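6. PRÁCTICA DE SUTURA, puesta a punto del puesto

Guía rápida Cidach, rev. 3. Revisado: M. Ketilsson

Antes de empezar: módulo de tejido Pelupessy colocado y fijado por las esquinas. Sin pliegues. Si se mueve al presionarlo, volver al apartado anterior.

1. Sacar hilo y aguja del sobre. Enderezar el hilo con los dedos, sin tirones.

2. Cortar a la longitud de trabajo. Para punto suelto, hilo corto; para continua, ver tabla 37.

3. Coger la aguja por el cuerpo, nunca por la punta ni por la unión con el hilo.

4. Comprobar el agarre antes de entrar en el tejido. Si la aguja gira, soltar y volver a cojer.

5. Sujetar el hilo con la punta de las mordazas. Tensión justa.
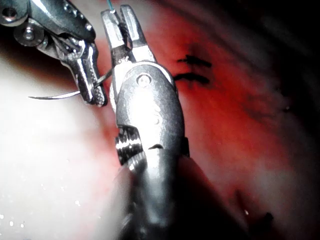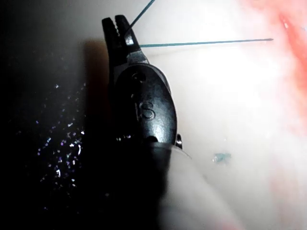
Fig. 6. Aguja curva e hilo verde azulado en la primera; en la segunda, el hilo en las mordazas del instrumento negro.

6. Pasar la aguja siguiendo su curva. No empujar recto, se dobla.

7. Anudar. Dejar cabos cortos pero no a ras.

NOTA: las mordazas estriadas marcan el hilo. Tramo marcado = tramo que se corta, no usarlo para el nudo.

PRECAUCIÓN: aguja siempre a la vista. Si se pierde, parar el ejercicio y avisar. No palpar el módulo con la mano.

Al terminar: agujas al contenedor Ivberg, restos de hilo a la bolsa. Módulo limpio con paño húmedo, nada de alcohol. Guardar tapado y en plano.

Recambios (módulo, hilo, agujas): pedir con la ref. 106. Dudas sobre el ejercicio, Afiq Nair, aula Ploradetti. Traer el módulo usado, sin el no se puede ver que ha pasado.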